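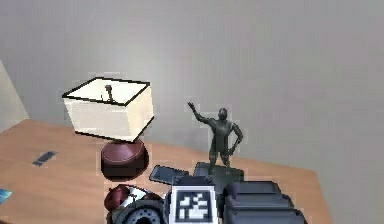 3.2 Evening light and time to sleep in rented rooms

Most of the earlier work on bedroom light was done in labs, with fixed ceiling panels and people who went to bed when told. Ordinary homes are messier. People leave one lamp on in the corner, read for a while, get up again, turn on the kitchen light, come back. We wanted numbers from that kind of evening. So the second part of the study moved out of the lab and into rented rooms in Fosville and Collska, from November to February, when it is dark well before dinner in both towns.

Sample. 75 adults signed up, 70 finished. Of the 5 who dropped out, most had moved before the end of the lease and one simply stopped sending the diary back. No replacement was made. Ages were mixed, but students are over-represented in Collska and we did not weight for this. Shift workers were left out at sign-up.

Procedure. Each person kept a paper diary for 8 weeks. Three entries a night: time the main room light went off, time the last lamp went off, and a guess at when they fell asleep. Guesses are guesses. People are bad at this, and the error tends to run late on bad nights. We used the diary anyway becuase wrist trackers had been tried in the pilot and too many were left on the charger. Bulbs were handed out at the start so that everyone had the same warm white type, and people were told to put them in whatever lamp they normally used after dinner. Placement of the lamp was left alone.

Barrientos, who ran the earlier lab trial, argued that placement should be fixed, or at least measured. Fair point. A lamp near a wall gives a different room from the same lamp in the middle of it — more bounce, softer shadows, less glare at the pillow. 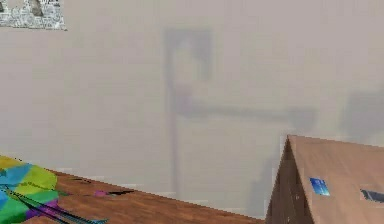

But fixing it would have meant asking people to rearrange rooms they live in, and the pilot group hated that. We settled for one question on the sign-up form (can you see the bulb from your bed, yes or no). It is crude. It did turn out to matter, see below.

Results. People who switched off the main light early and kept only a lamp on reported falling asleep sooner than those who went straight from main light to dark. The gap was small in Fosville and larger in Collska. Within the lamp group, those who could see the bulb from bed did no better than the main light group, and on weekends slightly worse. Caffeine after dinner washed out nearly all of it. Yesenia Pacheco recoded the diaries a second time without knowing which group they came from, and the pattern held, though the weekend difference shrank.

Two things we can't separate. First, people who dim the room early may just be people who plan to sleep early. Gurkis makes the same complaint about diary studies in general and we have no answer to it here. Second, the heating in the Collska rooms shuts off at 10 pm, so the rooms cool down at the same hour that many people are down to one lamp. Temperature was not logged. It should of been, and is in the plan for the next round.

Figure 4. Minutes from last light off to reported sleep, by town and by group. Nights with missing entries left out.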